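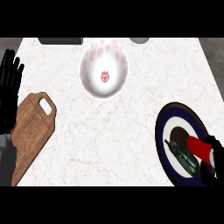

8th October: surname, end of first week

The deed was signed and witnessed at the library in Raltholm just before lunch. From that point I am Irkeno, one word, no forename. The old name stays on the mortgage, the car, the dentist's records and the back door key tag until each is changed in turn.

Correction to the heading. It says surname, but the deed treats the single word as the whole name. I will leave the heading as written and use "name" from now on.

Procedure, for my own reference. Two witnesses, neither related to me, both over 18, each adding an address and occupation. Black ink. One original and six copies. I had drafted the wording in February and altered only the line giving the old name, where I had left out a middle name I have not used since school.

Results so far:

Bank. Accepted the original over the counter. The form would not go forward with the forename box empty, so the clerk typed the name twice and then removed the first one on a second screen. New card to follow. The old card works in the meantime.

Water supplier. Online account rejects a single name. Phone line, 48 minutes on hold, then told to write. Letter sent by second class post.

Stukitz (payroll software at work). The surname field is required and so is the forename field. Tried a full stop in the forename field. It was accepted and produced a payslip addressed to ". Irkeno". Tried a hyphen, same effect. The help page suggests "use your known name", which does not answer the question. Ticket raised, number 268. No reply at time of writing.

Wada (the choir's sign-up page). One box for name, any length. Took four seconds.

Signature. Practised over two sides of lined paper. The capital I reads as a J if I start it from the left, so I start from the top. The k is slow. I have settled on a version with the last three letters run together, and it must now stay that way because the bank has scanned it.

Spoken use. The surgery called me by the old name and I stood up before I had noticed. At work it went the other way: the new name was called across the office and I carried on typing. I expect the lag to last about a month.

Cost to date: stamps, printing, bus fare. I had put money aside for a solicitor and have not needed one.

Outstanding: passport, licence, council tax, library card (I was in the building and forgot), house insurance, optician. The passport form allows a single name but wants a covering letter. Draft that tomorrow, before the choir.

Slept badly, probably the coffee.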